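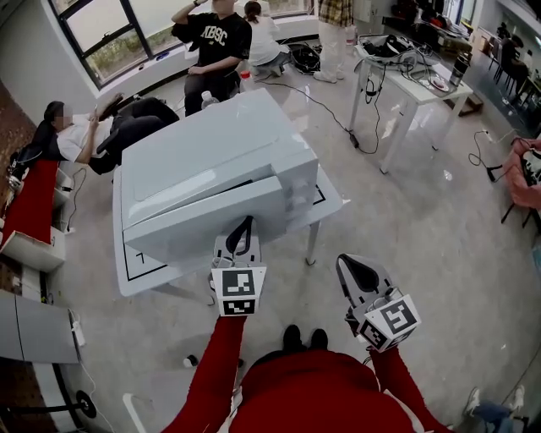

Pirkbridge Residents' Board > Home and Kitchen > Reheating rice: am I going to die

solange_v
Posted Tuesday, 7.40pm
My sister-in-law watched me eat leftover rice at lunch and reacted as if I'd licked a badger. It was cooked the night before, went in the fridge once I'd finished the washing-up, and got three minutes at full power. I've done this all my adult life. Is there a rule, or does she just dislike me?

jabari_a
Both can be true. The trouble with rice is the sitting about beforehand. Spores survive the boiling and get going while the pan cools on the hob. Cool it fast, fridge it within the hour, eat it next day, heat it till it steams all the way through. How long was the washing-up?

solange_v
There was an episode of something on as well.

jabari_a
I'm on her side then.

PorchLightDave
Forty years of rice left in the pan overnight with a lid on. Never ill. My mother did the same and she's 91 and still rude to the postman.

Riet Groen
Dave, you said the same about the mussels.

PorchLightDave
The mussels were a separate matter.

ilse_vh
Spread it on a tray. A big heap in a tub stays warm in the middle for ages, fridge or no fridge. I use the flat Allard tray with the dent in it, 14 minutes by the open window, then into a box. When reheating, a spoonful of water and a loose lid, and stir halfway. People never stir. They stand there watching it go round as though that helps.

Apinya R
Seconding the water, but I'd sooner fry it. Cold rice makes better fried rice than fresh does, and microwaved rice tastes of school.

ilse_vh
Frying is lovely if you have a clean pan and any will to live at half past one on a working day.

Apinya R
One pan! It's one pan, Ilse.

jabari_a
Whichever you do, only reheat it once. And check your wattage, solange, three minutes in an old one isn't three minutes in a new one.

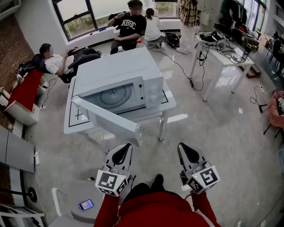 Microwave on the table, set at an angle

solange_v
Where do I find the wattage? I've got the Zernix booklet and it's mostly about not drying pets.

Riet Groen
Sticker on the back or inside the door, usually. Mine was behind a layer of something I've decided was soup.

PorchLightDave
If it's hot it's hot. You don't need a booklet.

jabari_a
The spores leave a toxin, Dave, and heating won't shift it. You can get it as hot as you like — if it sat out all night it goes in the bin.

PorchLightDave
Bin's full of mussels.

solange_v
Right. Tray, window, fridge, box, stir. I've told my sister-in-law she had a point and she's asked for it in writing.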